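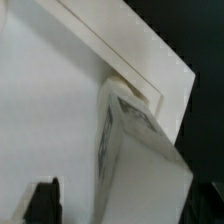
The Clendcombe Shared Workshop is pleased to report that the Hastisel project has moved from the planning stage to regular sessions at the bench. Members will recall that Hastisel was approved in March as a build to be carried out entirely on our own premises, with the aim of producing a small table-top sorting cell that other workshops could copy from our drawings. Much of the present work concerns objects that are harder to tell from their surroundings than one might expect. A white carton leaning against a white panel, with dark print on two of its faces, is a fair case: the print gives the software something to find, while the plain lower part of the carton offers very little. The group has therefore asked for time to study pale items on pale surfaces before the list of test objects is extended.

The bench itself has changed a good deal since the last newsletter. The black top has been kept, as it gives a strong contrast with the white parts, and a bright green backdrop stands behind it. The near side is closed by a white rail made in short lengths and joined end to end. This design was chosen so that a damaged length can be taken out and replaced by itself. Members who wish to make spare lengths may collect the drawing from the workshop office. Please use the second version, in which the joint has been made slightly deeper.

Spending on materials stands at 1,825 pounds, against an agreed limit of 3,000 pounds for the whole build. The larger part of this went on fixings, sheet material and cable. The Esposito fund has kindly met the cost of the safety training, which does not count towards the limit. A further request for money is not expected before the summer.
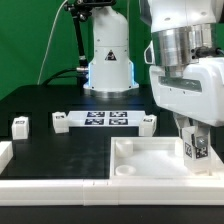 Hastisel at the bench: a marked cube held over the tray, with the second arm at the back of the table.

The control software, Cudent, was written by members of the workshop and is now in its third form. It keeps a plain written record of every move that is asked for, together with any message from the arms. At the close of last month the record held 609 entries, of which 62 had been set aside for closer reading. Most of those 62 concern placing, and the group is going through them in order. A short note will be issued when this reading is complete. It will be sent to all members by post or e-mail, according to the preference held on file.

Agreement on where things are has taken up more bench time than any other part of the project. Each camera has its own view of the table, and those views must be brought to a common set of measurements before a cube can be put down with any confidence. For this purpose the group uses printed square markers. Four of them lie in a two-by-two grid on a flat white board, and the cubes carry markers of their own.
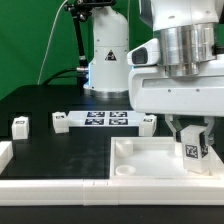 Placing is the subject of the present round of tests. The group has written down a standard way of doing it, so that a result from one session can be fairly compared with a result from another. The tray has a flat floor and raised walls, and the round fittings inside it leave less free space than its outer size suggests. With the cube held low, just above the floor of the tray, its position can be checked against the fittings before the fingers are opened — a step that the written method now requires on every attempt. The earlier method allowed release from a greater height and has been withdrawn.

Members are reminded of the rules for this area of the workshop. The arms may be run only by those who have completed the safety training, and two trained members must be present at all times. The warning labels must be left in place. Tools, drinks and personal items should be kept off the table, and the marker board must not be moved or wiped without the agreement of whoever is leading the session.

Bench time for Hastisel is booked through the usual sheet by the main door, in the afternoon or from seven in the evening. Those who would like to watch before taking the training are welcome to do so, and should add their name in the right-hand column. Offers of help with the drawings — in particular from members used to preparing plans for others to build from — would be gratefully received at the office.

Posted in: Workshop Projects | Members' News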